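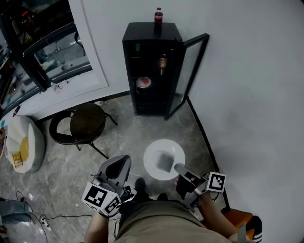

**Conora** is a software package for estimating the pose of hand-held grippers from fiducial markers and converting the result into trajectories that a robot arm can replay. It was written by Branislav Ďurica and first released in February. The package covers calibration, marker tracking, trajectory smoothing and export. It doesn't include a motion planner and is normally paired with one, most often Prorkport.

## Marker tracking

Each gripper carries a cube with square black markers printed on its faces. Conora detects the corners of every visible marker, matches them to a stored model of the cube, and solves for a single rigid transform per gripper. Using all visible faces in one solve reduces the flip ambiguity that affects a single flat marker seen nearly head-on.

Left and right grippers are told apart by marker ID. An ID assigned to both cubes in the configuration file is treated as a fatal error at startup.

When no face of a cube is detected, the tracker carries the pose forward with a constant-velocity filter. After 200 ms without a detection the track is marked as lost, and the affected samples are flagged in the output. They are not deleted - downstream tools decide whether to use them.

## Calibration

Two transforms are needed for each gripper: one from the camera to the cube, which changes with every sample, and one from the cube to the fingertip, which is fixed. The fixed transform is found by pivoting the closed fingertip on a stationary point while the cube is turned through a range of angles. A least-squares fit then gives the tip offset. The procedure must be repeated if a finger is replaced or bent.

## Trajectory output

Poses are resampled to a uniform rate, with linear interpolation for position and spherical interpolation for rotation. The default rate is 200 Hz. Trajectories are written in the Bitel format, a chunked binary layout with a plain text header listing units, axis order and marker IDs. A chunk holds up to 599 samples.

## Known limitations

- Fast wrist rotation blurs marker edges and causes short dropouts.
- Contact forces are not estimated. A fingertip resting on an object and one hovering just above it may produce the same pose.
- Replay assumes that the robot can reach every recorded pose. Reachability checks are left to the planner.

## See also

- Hand-eye calibration
- Perspective-n-point
- Prorkport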